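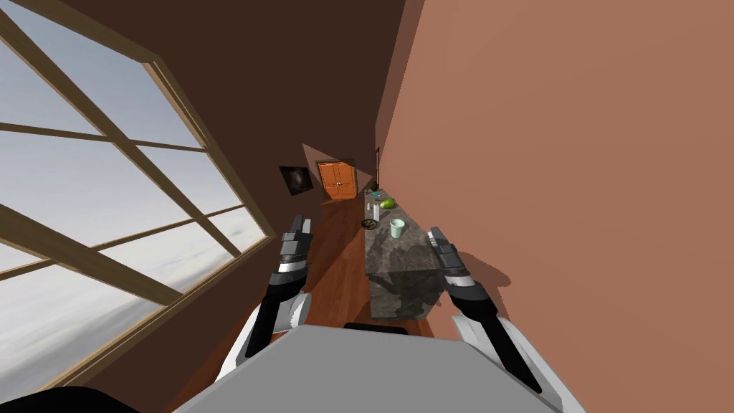
Skulton Streaming Stick Review: Good Picture, Annoying Remote, Weird Celebrity Pages

Posted July 20, 2020 by Buppha Ratanaporn

OK quick one because I have two more of these to get through before dinner. I've had the Skulton plugged into the bedroom TV for 60 days now. Paid for it myself. Mostly sitcoms, a lot of Siriwan (yes still, I'm on season 2 again), some old movies when my sister is over.

Short version: buy it if you find it on sale. Don't pay full price.

Setup

Easy. Plug in, pick language, type your wifi password with the arrow keys, which took forever. My password is long, my own fault. Then it wants an update. Then a second update. Then an account. You can skip the account but the skip button is tiny and gray and down at the bottom, I missed it the first time and now I get their emails.

Logged into all my stuff without trouble except Nakavier, which made me do the code thing on my phone twice. Been fine after that.

Picture and sound

Really good for what it is. Dark scenes look like dark scenes and not gray soup. I watched the Siriwan finale on it and on my old stick back to back and the old one is going in a drawer. Faces look natural. Motion smoothing is ON out of the box, turn it off, it makes everything look like a daytime soap. Settings, then Display, then scroll all the way down.

Sound depends on your TV obviously. There's a "clear voices" mode and it does help with mumbly actors. Makes the theme songs sound like they're coming through a pillow though. I leave it off and put on subtitles like everyone else. 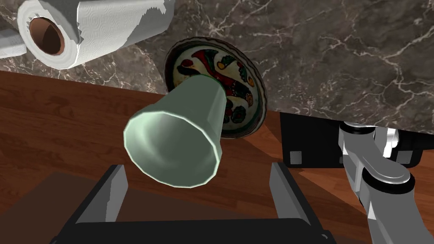

The remote

Ugh. Too small, too slippery. The back button and the home button are right next to eachother and feel the same, so in the dark I end up on the home screen in the middle of an episode at least once a night. Volume is on the side. Who puts it on the side. My thumb never finds it.

Voice search works if you say a show title. Say an actor's name and it's a coin flip. I asked for movies with the lady who plays the aunt in Siriwan, by name, clearly, and got a cooking show.

Takes two AAA batteries. Included ones died in a month, new ones still going.

The "Star Pages"

This is what I really wanted to talk about because it's the big thing in the ads. Pause any show, press up, and you get little cards for whoever is in the cast. Tap one and there's a bio, other shows, photos, who they're married to, the whole gossip page basically.

I love the idea. I'm that person who pauses to look up where I know somebody from. And for the big names it's great -- filmography in order, links straight to whatever you can stream, even the guest spots. Found three shows to watch this way in the first week.

For smaller names it's a mess. Half the cards are blank. One actor had someone else's photo, definitely not him, different hair color and maybe thirty years older. Relationship info is way out of date, they had a couple still together who split up ages ago. And the net worth numbers?? No source, nothing. One guy went up by a few million between Tuesday-type dramas, I mean come on. I'd ignore that part completely.

Also spoilers. The card tells you how many episodes a person is in. So if you're on season one and it says "148 episodes," well, guess who isn't dying. You can switch the episode count off, under Privacy for some reason.

Versus the Brekau

I had the Brekau box before this. Brekau has the better remote by a mile and the menus are faster. Picture is worse, and no Star Pages, just a plain cast list. It also has over 100 free channels, if you care about that. I watched maybe four of them. It's bigger too and needs its own power outlet, the Skulton runs off the TV's USB port.

If you mostly channel surf get the Brekau. If you're nosy about actors like me, Skulton.

Ads

Yes there's ads on the home screen. A big one at the top, plays with sound if you sit on it too long. Couldn't find a way to kill it, if you know how leave a comment. None while you're watching besides whatever the app itself has.

Verdict

Pros: picture, easy setup, Star Pages when they work, small

Cons: that remote, ads, blank cards, made up looking money numbers

Keeping mine. Next up is the Nakavier soundbar, probably October, still waiting on the box.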